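Search this site Go

Print this page | E-mail to a friend

Toy bricks and steady hands at Gridel

At Gridel's open day in Prolley, 70 visitors came through before lunch. Most headed for the back room, where a two-armed robot works at a pair of pale tables.

Kamran Taheri, who runs the workshop, started with a small red brick. A child's toy makes a good first lesson, he told us, as it is light, hard-edged and cheap to replace.

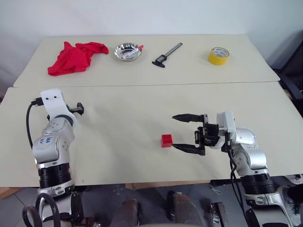

Learning by repeating

Each job is tried 20 times before anything is changed. Gridel has logged 3,030 attempts since April, and Omid Heydari has watched most of them. He spends his mornings going through the failures.

"People ask when it will do the washing up," he said. "I tell them I'd like it to be good with bricks first."

A cloth, a metal bowl, a caliper and a roll of yellow tape sit along the back table. Soft things are the hardest, according to Heydari, and cloth is a job for next year.

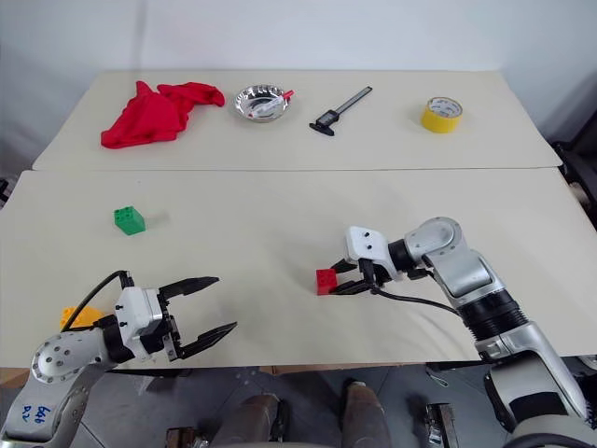
The right gripper at the red brick, with a green one further along the table.

Gridel hopes to pass 1,000 more attempts before its next open day. Entry will again be free, and the doors open at 10am.

Last updated: April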